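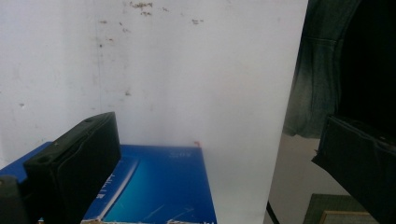

八月，上午，釉料试验记录（接上一本）

上一本的最后几页被水弄湿了，字还可以看清，但是纸已经变形，所以我从今天起用新的一本。旧的那本放在书架下层，谁需要查以前的配方，请自己去拿，翻的时候请小心，最后几页粘在一起。

今天的主要问题还是针孔。灰绿色那个釉（我们平时叫它“河灰”）烧出来颜色很好，可是碗的内壁总有小孔。外壁几乎没有。我一开始认为是釉太厚，上个月把浓度调稀以后，孔变少了，颜色也变浅了，而且口沿的地方发黄，不好看。因此浓度不是唯一的原因，至少不能只靠它来解决。

我想先把已经知道的事情写清楚，然后再写今天做了什么。

**已经知道的**

坯体用的是 Fallbridge 的炻器泥，就是灰色的、带一点细砂的那种。同一批泥，素面的杯子用透明釉，没有针孔。用白釉也没有。所以如果说“泥有问题”，也许对，但是不完整。河灰釉里面有木灰和碳酸钙，这两样东西在烧的时候都要放出气体，泥里面的有机物也放气体。气体要出来，釉已经开始熔，就留下小孔。透明釉比较稀（我说的是熔了以后比较稀），孔自己能合上。河灰釉熔了以后比较稠，孔合不上。

这个解释是我从书上看来的，再加上自己的观察。Tamer Qudah 不完全同意，他认为主要是素烧温度太低，泥里的东西没有烧干净。他的意见我写在下面，我觉得两个意见可以用同一组试片来检验，不需要争论。

**今天的试片**

做了5组试片，都是立式的，下面有一个小底座，上半部分有划痕，这样可以看釉在棱角上怎么断开。泥是同一袋。每一组里，一半按老办法素烧，一半按 Tamer 的办法素烧，也就是升温慢一些，到最高温以后再保温30分钟。两种素烧的试片背面都用铁红写了记号：老办法写“旧”，新办法写“慢”。请不要用铅笔写，铅笔烧过以后看不见。我以前犯过这个错误，一整板试片都不知道是什么。

五组的分别如下：

- 甲：河灰原配方，没有改动，作为对照。
- 乙：木灰洗过两遍，其他不变。
- 丙：碳酸钙的一部分换成硅灰石。
- 丁：长石的一部分换成 Zanditz 的熔块，希望它早一点熔，也流得好一点。
- 戊：原配方，但是过筛两次，并且放置一夜以后再用。

关于丙组，需要说明一点。碳酸钙换成硅灰石的时候，不能一比一地换，因为硅灰石里面有硅，所以石英要相应地减少。我用表格算了，表格里原来有一个地方写错，把石英减了两次。我发现的时候已经称好了一份料，那一份我没有倒掉，装在带盖的罐子里，罐子上写“丙错”。如果有空的试片，可以顺便烧一个看看，没有也没关系。

丁组的料比较容易沉。放了半个小时再看，桶底已经有一层硬的，用手指按不动。加了一点膨润土，先用热水泡开再加进去。这一步一定要先泡，直接撒到桶里会结成小团，过筛的时候全部留在筛网上，等于没有加。

**过筛的时候**

筛网的边有一处开了。我用胶带临时贴住，今天还能用，但是胶带碰到水会松，这个不是长久的办法。需要买新的，同样的目数。我问了 Hegde 那边，他们有货，不过运费比筛子本身还贵，我想等下次一起订氧化钴的时候再说。谁如果最近要订东西，请告诉我，我们可以合在一起。

另外，洗木灰的水是碱性的，手会发涩，时间长了皮肤会裂开。请戴手套。洗出来的水不要马上倒，先让它沉淀，上面清的部分可以倒掉，下面的留着。关于洗木灰我自己也有疑问：洗掉的是可溶的钾和钠，这些东西本来帮助熔化，洗掉以后釉可能更硬，针孔也许反而更多。但是不洗的时候，釉放在桶里每个星期都在变，浓度永远调不准。所以乙组对我来说是最想知道结果的一组。

**施釉**

浸釉，数三下，拿出来。我尽量每一片都一样，但是人手不是很准的，尤其到后面，手累了，数得会快。戊组最后的两片我觉得薄了，背面加写了一个“薄”字，看结果的时候请把它们分开看。

上釉以前，试片都用湿海绵擦过，放到表面不反光。上次我没有擦，Tamer 提出灰尘也会引起针孔，他说得对，所以这次所有试片都擦了，包括对照的甲组。这样做的坏处是，如果这次全部没有针孔，就不知道是擦灰的功劳还是别的。我考虑了一下，还是决定擦。我们的目的首先是要有好的碗，其次才是要有完整的道理。

干了以后，丙组的釉面有细的裂纹，像干的泥地，但是没有翘起来。用指腹轻轻抹平了。其他各组没有这个情况。可能是黏土的比例在换算的时候有一点变化，我回头再核对一次表格。

**装窑**

中午以后装窑。用小窑，不用大窑，大窑的下层温度偏低，做比较的时候会引起麻烦。试片放在中间一层，前后都放了测温锥，锥号6。每一组都分成前后两处摆，不把同一组放在一起。这个摆法画在页边了，画得不好看，但是可以看懂。

控制器还是那台 Skokico 的，屏幕左边显示不太清楚，输入程序的时候请读两遍，特别是分清数字的8和6。我今天就差一点把保温时间输错。最后用的程序是：

1. 慢慢升到水汽全部出去，窑门上面的观察孔开着。
2. 中速升温，过了石英转变的那一段以后，把孔塞上。
3. 接近最高温的时候再放慢。
4. 到温，保温5分钟。
5. 降一点温度，再保温30分钟，让孔有时间合上。
6. 自然冷却，不开窑门。

第五步是新加的。以前我们到温以后只保温一次，然后就关了。在较低的温度保温，理由是釉还软，但是已经不再产生新的气泡，所以旧的孔可以慢慢平下去。我在一个陶艺论坛上读到很多人这样做，有人说非常有效，有人说没有区别。他们用的釉和我们不同，所以参考一下就可以。

我也知道，这一次同时改的东西比较多：素烧、擦灰、配方、烧成曲线。按照规矩应该一次只改一样。但是小窑这个月只有几次是空的，如果一样一样改，要做到冬天。甲组里“旧”的那几片，可以和架子上以前的旧试片直接比较，从这里能看出新曲线（加上擦灰）的影响；同一窑里面各组互相比较，可以看出配方的影响；“旧”和“慢”比较，可以看出素烧的影响。我认为这样的安排还是可以讲得通的。

**Tamer 的意见**

他下午来看过，站在窑旁边讲了很久，我把主要的内容记下来，避免以后忘记。

他说，碗的内壁有孔而外壁没有，这一点不能用配方来解释，因为里外是同一个釉。他怀疑是碗叠在一起素烧造成的。碗叠着的时候，里面不通气，有机物烧不干净，黑色留在泥里，到釉烧的时候才出来。外壁也是挨着的，但是最外面那一只总是通气的。我问他，那么叠在最上面的碗，内壁应该没有孔，是这样吗？他想了一会儿，说他没有注意过，要去查。

我认为这是很好的问题，比我的五组试片更直接。可惜我们素烧的时候没有给碗做位置的记号。从下一批开始，请大家在底足里面写上位置，上、中、下就够了。这件事很小，但是请一定做。

另外一个可能，是修坯。内壁是用金属片刮过的，刮的时候砂子被拖动，留下小坑，釉盖在小坑上，空气出不来。外壁后来又用木片压过，比较光。如果是这个原因，那么试片根本看不出来，因为试片的两面都没有刮过。想到这里，我从架子上拿了三只已经素烧的小碗，一只内壁不处理，一只用细砂纸磨过再洗干净，一只用很稀的釉先刷一遍，把坑填上，然后才浸釉。三只都用甲组的釉，放在窑的上层。磨的时候请戴口罩，并且在水里磨，不要干磨。

**颜色的事**

顺便写一下颜色，和针孔没有关系。河灰釉在口沿发黄，我以前认为是铁。后来看了旧试片，发黄的地方都是釉薄的地方，下面的泥透出来，所以是泥的颜色。如果在口沿多浸一次，黄色就没有了，但是口沿变厚，喝水的时候嘴唇感觉不舒服。有人喜欢黄色的边，订碗的那家小饭馆就喜欢，他们说像烤过的面包。那么这个“问题”也许不需要解决，我把它从问题的单子上划掉了，只写“口沿薄，注意均匀”。

饭馆要的数量不变，尺寸也不变，但是底足希望矮一点，这样可以多叠几只。底足矮了，修坯的时候留的厚度要跟着改，不然中心会太薄。我做了一个纸板的样板，挂在拉坯机旁边的钉子上，用完请挂回去。

**没有做完的**

- 丙组的表格要再核对，特别是黏土那一行。
- “丙错”那一罐还在，盖子要盖紧。
- 筛网的价格和运费，等合单。
- 测温锥只剩下一小盒，锥号6的还有，别的锥号要看一下。
- 硼板有两块边上沾了釉，要磨掉再涂隔离浆。今天先没有用这两块，靠墙放着，请不要拿去装窑。
- 碗的素烧位置记号，写一张纸贴在素烧架上。我的字不太好看，如果有人愿意写，我很感谢。

**晚上补记**

下午六点看过一次窑，升温正常，比程序慢一点，可能是因为上层放了碗，东西比平时多。观察孔已经塞上。屏幕上没有报警。

等冷却的时候我又翻了旧的那一本，找到去年冬天的一页。那时候河灰釉也有一窑没有针孔，旁边只写了“很好”，没有写曲线，也没有写泥是哪一袋。那一页是我自己写的，所以不能怪别人。我只能从纸边上的一句话知道，那次素烧以后碗放了很久才上釉，放在开着的架子上。放久了对针孔有没有帮助，我不知道，从道理上看不出来有什么关系，除非是吸了空气里的水，浸釉的时候吸得少一些，釉就薄一些。这样又回到了厚度。戊组最后那两片“薄”的，也许因此有一点用处。

如果这次结果还是不清楚，下一步我想量釉的厚度。用针在没有烧的釉面上扎一下，量针进去多深，每片扎在同样的位置。方法很笨，但是比“数三下”可靠。

开窑请等我来，或者等 Tamer 来。如果两个人都不在，温度降到手可以碰窑门以后，可以开一条缝，但是请不要把试片拿出来，前后的位置很重要，拿乱了就看不出来了。先按页边的图核对，然后把每片的位置抄在表上，再拿。

釉桶都盖好了，标签朝外。洗木灰的盆还在水池旁边，里面有沉淀，请不要倒。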